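정반사

정반사(正反射, specular reflection)는 매끄러운 경계면에 입사한 빛이 한 방향으로만 되돌아가는 반사 현상이다. 경면반사 또는 거울반사라고도 한다. 입사광선과 반사광선, 입사점에 세운 법선은 한 평면 위에 놓이며 입사각과 반사각의 크기는 같다. 표면의 요철로 빛이 여러 방향으로 흩어지는 난반사와 구별된다. 실제 물체의 표면에서는 두 성분이 함께 나타나는 것이 보통이다.

목차
1 반사 법칙
2 표면 거칠기와의 관계
3 반사율
4 편광
5 금속 표면의 하이라이트
6 억제 방법
7 같이 보기

반사 법칙
평면파가 두 매질의 경계에 입사할 때, 경계면에 평행한 파수벡터 성분은 보존된다. 반사파는 입사파와 같은 매질에서 진행하므로 파수의 크기도 같고, 이로부터 입사각과 반사각이 같다는 결과가 나온다. 같은 법칙은 두 점 사이의 광로 길이가 정류값을 가진다는 페르마의 원리에서도 유도할 수 있다. 입사 방향의 단위벡터를 d, 법선 방향의 단위벡터를 n이라 하면 반사 방향 r은 다음과 같다.

r = d − 2(d·n)n

곡면에서는 각 점의 접평면에 대하여 위 식을 국소적으로 적용한다. 곡률반지름이 파장에 비하여 충분히 크지 않으면 회절의 영향을 따로 고려하여야 한다.

표면 거칠기와의 관계
어떤 표면이 정반사를 일으키는지는 표면 높이의 편차, 파장, 입사각에 따라 달라진다. 통상 레일리 기준을 사용하며, 높이 편차 h가 다음 조건을 만족하면 광학적으로 매끄러운 면으로 본다.

h < λ / (8 cos θ)

여기서 λ는 파장, θ는 법선에서 잰 입사각이다. 입사각이 커지면 허용되는 h도 커지므로, 수직에 가깝게 보면 무광인 종이나 도로면도 비스듬히 보면 광택을 띨 수 있다. 가시광에서 거친 면이 적외선이나 마이크로파에서는 거울처럼 작용하기도 한다.

거칠기가 중간 정도인 면에서는 반사광이 정반사 방향을 중심으로 일정한 폭을 가진 로브를 이룬다. 미소면 모형은 표면을 미세한 거울의 집합으로 보고 그 기울기 분포로 로브의 모양을 계산한다. 기울기 분포가 넓을수록 로브가 퍼지고 최대 휘도는 낮아진다.

반사율
반사되는 빛의 비율은 프레넬 방정식으로 주어진다. 굴절률이 n₁, n₂인 두 투명 매질의 경계에 빛이 수직으로 입사할 때 반사율 R은 다음과 같다.

R = ((n₁ − n₂) / (n₁ + n₂))²

공기와 굴절률 1.5인 유리의 경계에서 이 값은 0.04이다. 금속은 굴절률이 복소수이고 소광계수가 커서 수직 입사에서도 반사율이 높다. 은과 알루미늄은 가시광 전역에서 반사율이 비교적 고르지만, 금과 구리는 단파장 쪽의 반사율이 낮아 반사광에 색이 나타난다. 유전체의 하이라이트는 대체로 광원의 색을 따른다.

편광
유전체 면의 반사율은 편광 방향에 따라 다르다. 브루스터각에서는 입사면에 평행한 편광 성분의 반사율이 0이 되어 반사광이 완전히 선편광된다. 브루스터각은 tan θ = n₂/n₁로 구하며, 공기에서 물로 입사하는 경우 53도 부근이다. 금속에서는 평행 성분의 반사율이 최솟값을 가지더라도 0이 되지 않는다.

금속 표면의 하이라이트
연마된 금속 원통을 작은 광원으로 비추면 축 방향으로 길게 뻗은 하이라이트가 생긴다. 원통면의 법선이 축 방향으로는 변하지 않고 둘레 방향으로만 변하기 때문이다. 하이라이트의 휘도가 촬상 소자의 포화 수준을 넘으면 해당 영역의 계조가 소실되고, 렌즈 내부의 산란이나 화소 간 전하 누설로 주변까지 밝게 번질 수 있다. 가는 금속 부품은 면의 방향이 짧은 거리 안에서 크게 바뀌어 모서리에 좁고 강한 휘선이 나타나기 쉽다.

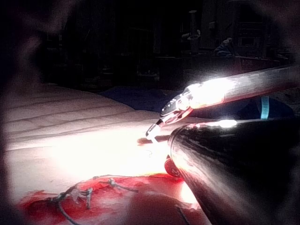
금속제 수술 기구의 원통형 축과 집게 끝에 나타난 정반사 하이라이트

영상 계측에서 하이라이트는 오차의 원인이 된다. 관측 방향이 바뀌면 하이라이트가 표면 위에서 이동하므로, 이를 표면의 고정된 특징점으로 취급하면 대응점 탐색이 어긋난다. 포화 영역에서는 원래의 휘도를 단일 영상만으로 복원할 수 없다.

억제 방법
조명 쪽에서는 확산판이나 적분구로 광원의 겉보기 면적을 넓혀 최대 휘도를 낮춘다. 광원과 렌즈 앞에 편광판을 서로 직교하게 두는 교차편광법은 편광이 보존된 정반사 성분을 차단한다. 표면 쪽에서는 블라스트 처리나 무광 도장으로 거칠기를 높인다. 노출을 달리한 여러 영상을 합성하면 하이라이트 영역의 계조를 일부 확보할 수 있으나, 움직이는 대상에는 적용이 제한된다.

같이 보기
난반사
프레넬 방정식
브루스터각
양방향 반사율 분포 함수
광택도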